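Robots > Benchtop Arms > Threads

Filed under: Grippers & End Effectors, Test Notes

Jul 7, 2026

1/ I spent the past few weeks comparing two grippers on the same block assembly task. Posting the results as a thread because people asked for numbers after the last one. Short version: I'm keeping the Cledileo fingers for this job and moving the Rirnska to a different bench.

2/ The task is a tabletop furniture build at small scale. The arm picks up a white leg block, turns it upright and sets it into a socket in a tray. Every block has printed markers on its faces, and the camera reads those for pose. No force sensor at the wrist.

3/ Both grippers are two-finger parallel. The Cledileo has plain metal fingers on a bolt plate. The Rirnska comes with molded rubber pads. Same arm, same controller (Jibrin, stock firmware), same blocks for both.

4/ I ran 100 pick-and-place attempts with the Cledileo and 100 with the Rirnska. An attempt starts with the block lying on the table and ends with it seated in the socket. If I had to touch anything, it went down as a failure.

5/ Cledileo: 10 failures. Most were on the insert. The block came down slightly tilted and caught the rim of the socket. It never dropped one on the way over.

6/ The Rirnska had more failures, and I'm not going to quote a figure because I changed pads partway through and that muddies it. The pattern was clear enough though. It grabbed well and released badly. The rubber held on for a moment after opening and pulled the block off vertical.

7/ I tried slowing down the release. It helped some. I also tried opening one finger at a time, which the Jibrin controller can't really do with this gripper, so that was an afternoon gone.

8/ Grip on bare plastic was my worry with the metal fingers. The blocks are printed and a little slick. I raised the closing force two steps above the default and the slipping stopped. No marks on the blocks so far.

9/ Width matters more than I expected. The Rirnska pads are wide and they cover a good part of a marker when they close. Once the pose drops out you're working from the last good reading. With the narrower fingers the camera usually still has one full marker to look at.

10/ On cameras: I went through all this with a Stullar unit on a fixed mount. I tried it on the wrist first and gave up. Cable drag, plus it lost everything in the last bit of the approach when the block filled the view.

11/ The fixed mount has its own problem, which is the arm getting in the way. You pick an angle where the gripper blocks the fewest markers and live with it. I moved the mount four times before I left it alone.
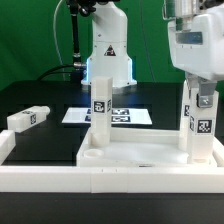 12/ Marker placement is what I'd fix first if I started over. One marker per block is not enough for a fixed camera. The upright block on the left side of the tray has one on the front and another around on the right side, and the one under the gripper has them on the front and left. If one face is turned too far, the other usually carries it. The sheet at the back with the four tags is the table reference, and a standing block can hide part of it, so give the sheet more room than you think it needs.

13/ Calibration drift. I logged 593 pose readings off the table sheet over the whole comparison and the offset crept up slowly, then jumped once. The jump was me leaning on the mount. The slow part I can't explain yet. I recalibrate at the start of each session now.

14/ Controller notes, for the two people who asked. Jibrin is fine. The jog page is slow and the logs are in a format I had to write a parser for. It has not crashed on me since November. I have no plans to swap it.

15/ Things I did not test: suction, soft fingers, anything with tactile sensing. Also nothing heavier than these blocks. If your parts are heavier or softer, the Rirnska pads may come out ahead.

16/ Next up is adding a chamfer to the block ends and rerunning the Cledileo set to see if the insert failures go down. Same force setting, same camera position. I'll add the results to this thread.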